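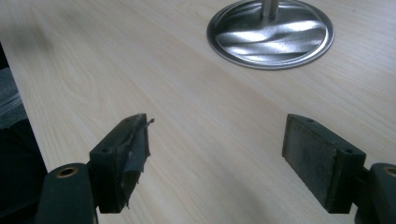
Facilities Desk > Drodstead > Furniture and Fittings > Tables

Table top, light wood-grain laminate: cloudy patch after cleaning

Status: Closed
Opened: Nov 17, 2022
Raised by: Latifa Abdel Hamid
Area: Drodstead, upstairs craft room

Problem as reported

Table by the window has gone cloudy. Patch at the end nearest the door, size of a dinner plate, dull from one side and sort of greasy-looking from the other. Pale laminate, wood-grain pattern. Not a stain as such, no colour to it. Can't feel an edge. Wiped with a damp cloth twice, goes away while wet then comes straight back when it dries. Need the table for the card-making group so would rather not have it taken away if poss.

Desk reply

Thanks. Few things please. What was it last cleaned with? Anything hot stood on it? Does a fingernail catch anywhere in the patch? And is it just the one table or the others from the same delivery too?

Latifa

Cleaned with the Giltar spray, the one in the cupboard under the sink. Neat I think, not watered down. Nothing hot that I know of but I'm not in here evenings. Nail doesn't catch. Other tables look ok, didn't get down and look along them though, will do.

Latifa

Looked. Another one has it faintly, same end. So two tables. Both used for the glue session so could be glue??

Desk reply

Could be either. PVA normally leaves a skin you can lift, spray residue doesn't. Please don't use the green scourer on it, or cream cleaner, it'll take the finish off and then we really are stuck. Try this on the fainter table first:

1. Warm water, one small drop of washing-up liquid, soft cloth wrung out well.
2. Wipe along the grain pattern, whole top, right to the ends. If you only do the patch you'll get a ring.
3. Clean water, different cloth, same again.
4. Dry straight away with a tea towel. Don't leave it to air dry.
5. Leave 5 minutes then look along it from low down with the light behind.

Report back before doing the worse one.

Latifa

Done on the faint one. Much better, would say gone. Cloth came up grey and a bit slimy so I'm thinking spray.

Did the bad one as well, sorry, had the water ready. Better but not gone. Smaller and more at the edge now. Still nothing to feel.

Desk reply

Fine. Sounds like build up, several coats of spray never rinsed off. Repeat steps 1 to 4 on the bad one, up to 2 more goes. Change the water each time, that's probably what's putting it back. If there's still a mark after that it might be heat and we'd have to look at it properly.

Also can you check the bottle, should say whether it needs rinsing.

Latifa

Bottle says dilute, and rinse on "non porous worktops". Neither of which we've been doing. Label's half rubbed off to be fair.

Second go: patch down to a thin smear along the edge. Third go: can't find it. Got someone else to look as well and they couldn't either. There is still a bit of a sheen when the light hits it but the whole top has that and so do the other tables so I'm taking it as normal.

Desk reply

Yes, slight sheen is normal for that laminate. The darker streaks in the pattern are printed in too, had a ticket from Yip before where someone had been scrubbing at those for most of a morning.

Did the edging strip get wet? Worth running a thumb along it. If water's got behind it will lift over the next few days.

Latifa

Thumb along both, feels flat. Will check again Monday.

Edging fine. No cloudiness back. Group used both tables, glue mats down this time.

Resolution

Residue from undiluted spray, not rinsed. Removed with washing-up liquid and warm water, rinse, dry by hand. No damage to the surface. No replacement top needed, Brorard quote request cancelled.

Follow up

- New label for the spray bottle with dilution on it. Done.
- Note on cupboard door, "rinse and dry tables". Done, needs laminating.
- Remaining tables to get the same clean when someone has time. Not urgent.
- Scourers moved out of the craft room to the kitchen. Latifa to confrim.

Latifa

Confirmed, moved. Can close.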